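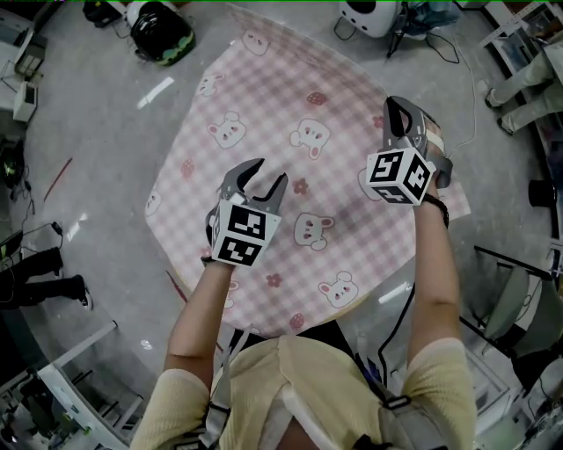 Both hands busy at the table

Is it weird to go on a silent retreat if I can't sit still?
posted by Buzatu, 2019-09-07

My parish is running a weekend silent retreat in February and I half signed up (name on the sheet, no deposit yet). I was raised Catholic, drifted, came back at 49, and my prayer life is basically talking to God in the car. The longest I've ever been quiet on purpose is 15 minutes, and I spent most of it planning dinner. Do they expect you to just sit in the chapel all day? Can I bring knitting? And do you really not talk at meals? I'd love to hear from anyone who's done one.

Stolov
Go! I was so nervous before my first one and I've been on a bunch since. You aren't stuck in the chapel. Ours had Mass, two short talks and then big open stretches where people walked, napped or wrote in a notebook. I fell asleep Saturday afternoon, told the director about it, and she said good, you probably needed it.

Meals were quiet, yes, with music playing, and it's only awkward until the soup is gone.
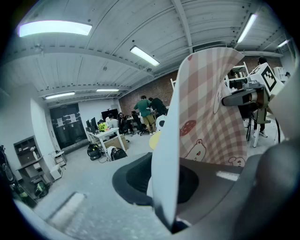 Knitting depends on the house, so call and ask. Mine was fine with it as long as you kept it out of the chapel. I'd leave the novels home though, I brought one and hid in it the whole first night. Also, you usually get one private meeting with a director. Take it, even if you think you've got nothing to say. I cried for half of mine and felt a lot lighter at supper.

Oh, and bring slippers and your own pillow!!

Zendano
Depends who runs it. Some are way stricter. My aunt did one at 81 and loved it, I lasted until Saturday lunch and drove home. Ask if you can come for just the one day.

Iltiron
What Stolov said about the pillow. Earplugs too if it's shared rooms.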